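Cesto de papéis Vorkirden para escritório, cinzento

Ref. 652
Marca: Vorkirden
Distribuição: Stoteson

Cesto de plástico cinzento, de cantos arredondados, para postos de trabalho, salas de reunião e zonas de atendimento. Não tem tampa nem pedal. Usa-se com saco, dobrado por fora sobre o rebordo.

Disponível à unidade ou em conjunto de 2. Em armazém: 172 unidades.

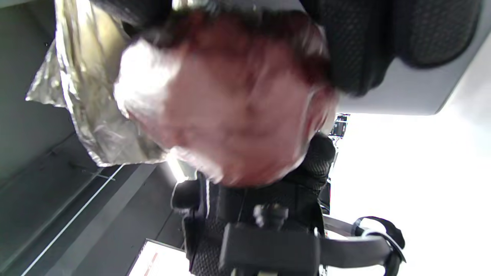 Nos escritórios em open space o cesto fica muitas vezes à vista de quem entra, e a cor foi escolhida a pensar nisso. O cinzento médio combina com a maior parte das mesas claras e disfarça melhor as marcas de uso do que o branco. O acabamento é mate e liso, sem relevos nas paredes, e limpa-se com um pano húmido e detergente neutro. Não usar palha de aço nem produtos abrasivos.

Notas de utilização
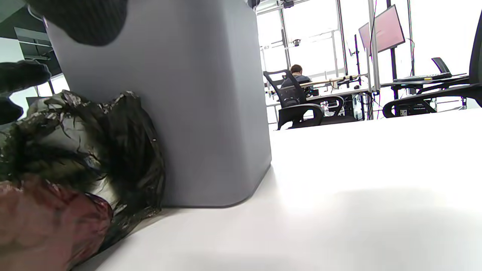

Mojtaba Taheri
Responsável de produto, Stoteson

O saco deve ser maior do que o cesto. Um saco à medida exata escorrega para dentro assim que recebe algum peso, e é essa a queixa que mais recebemos de quem compra cestos sem aro. Recomendamos uma sobra de um palmo a toda a volta.

Para colocar o saco:
Abrir o saco por completo antes de o aproximar do cesto.
Introduzir o fundo e empurrar os cantos para baixo com a mão.
Dobrar a sobra para fora, começando por um canto e seguindo para o canto oposto.
Alisar o interior para soltar o ar preso entre o saco e a parede.

Quem faz a troca em vários postos seguidos poupa tempo se pousar o cesto em cima de uma mesa, sem se baixar de cada vez. Convém limpar antes a base do cesto. 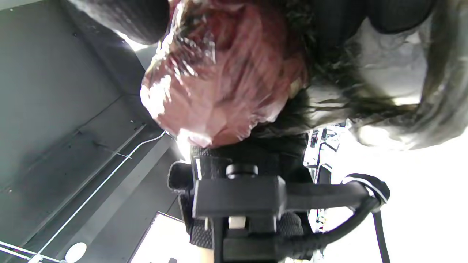

Painéis cinzentos e luz forte.

Sacos compatíveis

O cesto é fornecido sem sacos. Os sacos Ceketti em preto ou cinzento escuro servem neste modelo e vendem-se em rolo (ref. 191). Também podem usar-se sacos de outras marcas, desde que deixem sobra para a dobra. Os sacos muito finos rasgam-se com facilidade nos cantos quando se esticam demais.
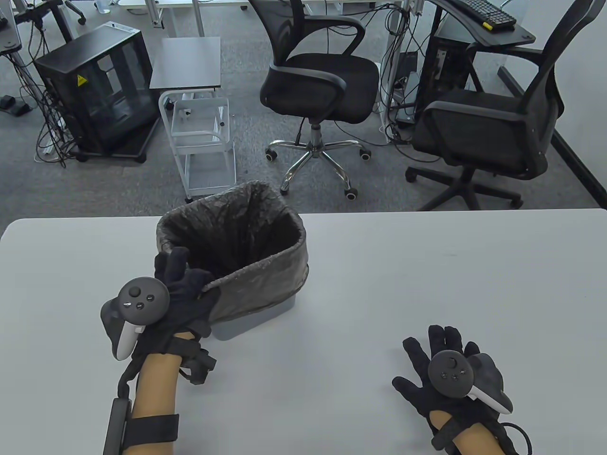 Cesto com saco cinzento escuro dobrado sobre o rebordo.

Encomendas e devoluções

As encomendas para empresas são tratadas por Behrouz Akbari, no balcão da Stoteson ou pelo formulário de contacto. Aceitam-se devoluções de cestos por usar, na embalagem de origem. Os rolos de sacos abertos não têm devolução.

Página revista em 21 de janeiro de 2020.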